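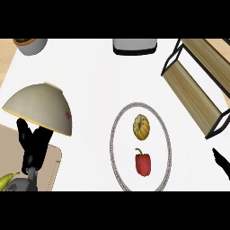 According to Éabha Ó Riain, an open day is the only honest peer review left, and the reviewers should be given cake. We took her at her word in July, and 43 visitors came to see Brakis, our two-armed kitchen simulator, clear a table it had not dirtied.

Figure 1. Brakis as shown to visitors: the left gripper holds the upturned bowl, with the squash and the pepper on the plate.

The demonstration ran on a wall screen. Visitors chose an object and an arm, and the controller did what it could in 90 seconds. We had tuned it over 1,000 trials on tidy requests – "move the bowl", that sort of thing. The public does not make tidy requests. One party wanted the pepper introduced to the pear.

Bowls drew the most debate. Several visitors held that a bowl ought to travel right side up, a constraint missing from our cost function and, Osian Kneath admitted, from his own kitchen. We have added it as an optional term (Section 5), where it slows the planner and pleases everyone else.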